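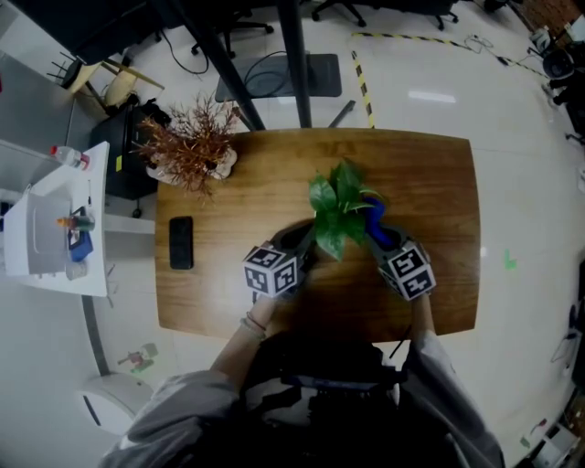 Ticket 2842
Product: Vustix Home watering controller
Reported by: account holder, Gredville
Status: Reopened
Subject: Schedule skips the early cycle, support says it doesn't

Original report

The controller runs two programs. Program A is the early one, 5:40 a.m., beds and pots along the back fence. Program B is the evening one. Since the May update, program A shows as "Completed" in the app on mornings when no water has come out. The soil is dry, the drip heads are dry, and the water meter reads exactly what it read the night before. Program B has not missed once.

I'd like to know what the app means by "Completed."

Reply from Vustix support

Thank you for contacting us. A Completed status means the program ran successfully. Please check that your faucet is open and that your filter is clean. We also recommend moving the controller closer to your router.

Customer update

The faucet is open. It is the same faucet that feeds program B, so if it were closed I would have lost both. Same filter too. I cleaned it anyway and got a few grains of sand out of it.

As for the router, the manual says on page 2 that schedules are stored on the controller and will run with no connection at all. Either the manual is wrong or the router has nothing to do with this. I moved it regardless. Program A was marked Completed the next morning and the meter had not moved.

Reply from Vustix support

We have reviewed your logs and can confirm the valve opened at 5:40 a.m. and closed at 6:05 a.m. Your usage was 210 liters. The system is working as designed. We are closing this ticket.

Customer update – ticket reopened

Where does the 210 come from? There is no flow sensor in this model. I looked at the parts diagram to be sure. My guess is that the app multiplies the minutes by whatever flow rate was typed in at setup and calls the result usage. That would give you 210 whether the valve opened or not, and it would give you 210 if I unscrewed the hose and took it indoors.

So I don't accept that the logs confirm anything about the valve. They confirm that a command was sent, maybe.

What I have tried since:

Factory reset, schedules typed in again by hand. No change.
New batteries, a fresh pack, not the ones from the drawer. No change.
Swapped the two programs, so that A runs in the evening and B runs early. Now B fails and A is fine. The fault stays with the time of day.
Moved the early start to 8:00 a.m. It watered.
Moved it back to 5:40. It didn't.
Turned off "Smart Rain Skip." It was already off. Turned it on and off again – the early cycle ran the next morning, then failed the two mornings after that.

I also borrowed a pressure gauge, a Standus, and left it on the faucet overnight. It read 40 psi at 5:40, which should be plenty according to your own spec sheet. Low pressure is the explanation on the Pilkington forum, where people with the same controller have been told to buy the booster. I won't be buying the booster.

Questions I would like answered in writing:

Did the May update change how Smart Rain Skip behaves before sunrise? The release notes say "improvements to scheduling" and stop there.
Does a skipped cycle get logged as Completed?
Can I go back to the previous firmware?

Reply from Vustix support, 2 July 2023

Your case has been passed to our firmware team. We are aware of a display issue affecting a small number of users in which skipped cycles may be shown as Completed. Please leave Smart Rain Skip disabled and set early programs to start after 7:00 a.m. Rolling back is not supported.

Customer update

A display issue would mean the water came out and the screen was wrong. The screen is wrong and the water didn't come out. Please correct the description on your side before it goes to the firmware team, or they will fix the label and leave the valve as it is.

Start time is now 7:15 and it has watered every morning so far, going by the meter. I am leaving the ticket open and will post the readings when there is a new firmware to test.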